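How to Tell Whether a Pale Surface Is Stained or Just Badly Lit

Most cleaning advice assumes you already know there is a stain. I don't think that's a safe assumption. Plain matte surfaces in pinkish beige are sold as forgiving, and I have never found them so. They pick up every change in the light, and people scrub at shadows until they have worn a shiny patch into a finish that was fine to begin with.

Before you open a bottle of anything, do the following.

Clear the area. Take off the trays, the lamp, the pile of mail. Anything standing nearby can throw a soft dark patch a good distance from itself, especially if the light comes in low.

Look from one side, then walk around and look from the other. A mark in the finish stays where it is. A shadow slides, stretches or goes away. Then hold your hand between the surface and the window and see what the patch does.

Turn off the overhead light for 20 seconds and look again. If you have two light sources of different color, one part of the surface may go gray and another rosy. I've read guides that call this yellowing and recommend a whitening paste. Skip the paste.

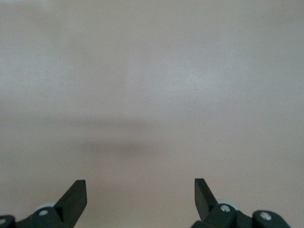
A soft shadow on pinkish beige, with no sharp outline anywhere.

Check the edges of the patch. Spills often dry with a rim you can see or feel. A patch that fades out on every side deserves some doubt, though grease can fade out too, so don't stop at this step.

Wipe once with a damp white cloth, no product, and look at the cloth. Then dry the surface and wait 3 minutes. A damp area looks darker than a dry one and will fool you every time.

If the patch hasn't moved and the cloth is dirty, you have something to clean. Start with warm water and a drop of dish soap – test it in a corner first – and wipe in long strokes. Darcy Perron wrote in to recommend melamine sponges for this. I tried one on a matte shelf and got a clean spot with a gloss to it, so I can't agree.

Tiny dark flecks are a separate matter. Try a fingernail, gently. If it doesn't lift, leave it alone.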